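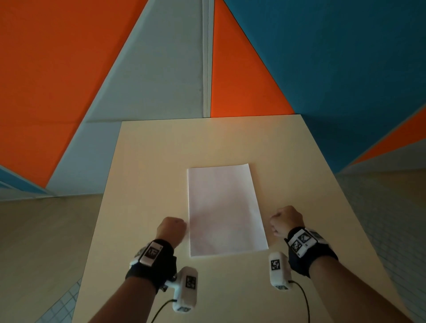

*A sheet of white paper on the table, orange and teal wall behind.*

# Hemmin

Measurements and condition notes for second-hand skirts, coats and dresses, taken from the stock records of Restine, a resale shop. Maintained by Glenys Yorath. Garment checking and most of the fabric notes by Elsie Bainbridge.

Current release: the February one. If your copy has a column called `len`, it is older than that and you should replace it.

## What is in it

There are 3000 garments, one row each, with 15 columns. The rows are split over 3 files:

| File | Contents |
|---|---|
| `skirts.csv` | Skirts, including kilts and culottes |
| `coats.csv` | Coats, jackets and capes |
| `dresses.csv` | Dresses and pinafores |

All files have the same columns in the same order, so you can stack them without any work. Where a column makes no sense for a garment (sleeve length on a skirt) it is left empty.

There are no photographs of the garments and no prices. Restine asked for prices to be left out and we have no plans to add them.

## Columns

| Name | Type | Notes |
|---|---|---|
| `id` | text | Starts with S, C or D. Not the shop's own stock number |
| `kind` | text | e.g. `a-line`, `duffle`, `shirt dress` |
| `label_size` | text | As printed on the label, so a mixture of UK, EU and S/M/L |
| `waist_cm` | number | Laid flat and doubled |
| `hip_cm` | number | Laid flat and doubled |
| `chest_cm` | number | Laid flat and doubled, closed |
| `sleeve_cm` | number | Shoulder seam to cuff edge |
| `length_cm` | number | See "How things were measured" |
| `hem_depth_cm` | number | Turned-up part only |
| `fabric` | text | From the care label if there is one |
| `fabric_source` | text | `label` or `guess` |
| `lined` | text | `yes`, `no`, `part` |
| `altered` | text | `yes`, `no`, `unsure` |
| `condition` | number | 1 (poor) to 5 (as new) |
| `notes` | text | Free text, often empty |

Numbers are to the nearest half centimetre. Empty means not taken or not applicable. We don't use zero for missing values, with one exception: `hem_depth_cm` is 0 for raw, bound or fringed hems, and that is a real value.

## How things were measured

Each garment was laid flat, face down, and smoothed out by hand without pulling. A fabric tape was used throughout. Zips and buttons were done up first.

Length is the one that causes arguments. For skirts it runs from the top of the waistband to the lowest point of the hem at the centre back. For coats and dresses it runs from the base of the collar, again at the centre back. If a coat has a hood, the hood is ignored. Dipped hems are measured at the back even when the front is a good deal shorter, and the notes usually say `dipped`.

Elasticated waists were measured relaxed. An earlier draft also had the stretched figure, but two people measuring the same skirt got answers so far apart that we took it out.

Pleated skirts were measured with the pleats closed. Expect the hip figures for kilts to look small.

## Alterations

This is the column we started the whole thing for. Elsie wanted to know how often a second-hand skirt has already been taken up by a previous owner, and how much cloth is left inside for letting it down again.

There are 277 garments marked `altered = yes`. To get that mark, a garment had to show at least one of the following:

- an old fold line or row of needle holes away from the present hem
- thread that doesn't match the rest of the stitching
- a label seam or side seam that has been opened and closed again
- lining cut shorter or longer than the maker would have left it

`unsure` means somebody had a suspicion and couldn't settle it. Please don't fold these in with `no`. A lot of the wool coats are `unsure` - heavy cloth hides needle holes very well, and steaming takes out old creases.

A good alteration leaves little to see, so treat the figure as a floor.

## Fabric

`fabric` is copied from the care label where one was present and legible, e.g. `80 wool 20 polyamide`. Percent signs were dropped. Where the label had been cut out, Elsie went by handle and weave and wrote a plain word such as `wool` or `viscose`, and `fabric_source` is set to `guess`.

Guesses on wool and linen are decent. Guesses between viscose, acetate and polyester are much weaker, particularly for linings, and we'd leave those rows out of any work where the fibre matters.

Lining fabric is not recorded separately. Sometimes it is in the notes.

## Condition

The scores run from 1 to 5:

- **5** - as new, tags may still be on
- **4** - worn, nothing to repair
- **3** - small fault, such as a missing button or a dropped hem
- **2** - obvious fault, e.g. moth, torn lining, broken zip
- **1** - sold for cloth only

Most of the stock is a 3 or a 4. The shop turns away a good share of the worst things at the door, so the low scores are thin and shouldn't be taken as a picture of second-hand clothing in general. Glenys scored the coats and Elsie scored everything else. Glenys is the stricter of the two.

## Reading the files

Plain CSV, UTF-8, comma separated, with a header row. Text containing commas is in double quotes. Any spreadsheet will open them, though some will try to turn sizes such as `10-12` into dates. Import `label_size` as text to avoid that.

In Python:

```python
import pandas as pd

parts = ["skirts.csv", "coats.csv", "dresses.csv"]
df = pd.concat(
 [pd.read_csv(p, dtype={"label_size": str}) for p in parts],
 ignore_index=True,
)

altered = df[df["altered"] == "yes"]
print(altered.groupby("kind")["hem_depth_cm"].median())
```

If you use Plirer for pattern grading, the `plirer/` folder has a settings file that maps our columns to its names. It does not map `hem_depth_cm`, as Plirer has nowhere to put it.

## Known problems

- Some duffle coats have the toggle overlap included in `chest_cm` and some don't. We know which ones for the later rows only, and the notes say so.
- `kind` was typed in by hand. There are still a few near-duplicates, e.g. `pinafore` and `pinafore dress`.
- Petite and tall ranges are not marked unless the label says so, and this skews length against label size.
- Capes have no `sleeve_cm` but a handful have a figure there anyway, taken from neck to edge. To be cleared in the next release.
- Children's sizes were meant to be left out. If you find one, please tell us the `id`.

## Changes in the February release

- `len` renamed to `length_cm`
- Added `fabric_source`
- Inches converted throughout; earlier copies had both units in the coat file
- Removed garments that had been entered twice, once on arrival and once after mending. The arrival entry was kept
- Notes checked for customers' names, and these taken out

## Related work

Zarkis is a separate set covering gloves and belts, measured by the same people with the same tape. It uses a different condition scale, so don't join the two on that column. It isn't finished and we haven't published it yet.

## Use and credit

You may use and share the files for any purpose, including paid work. Please name Hemmin and say which release you used. If you change any values, say that too.

Corrections are welcome as issues. Give the `id`, the column and what you think it should say. We can't go back and remeasure - the clothes have nearly all been sold - but typing mistakes can be checked against the paper sheets, and Glenys keeps those.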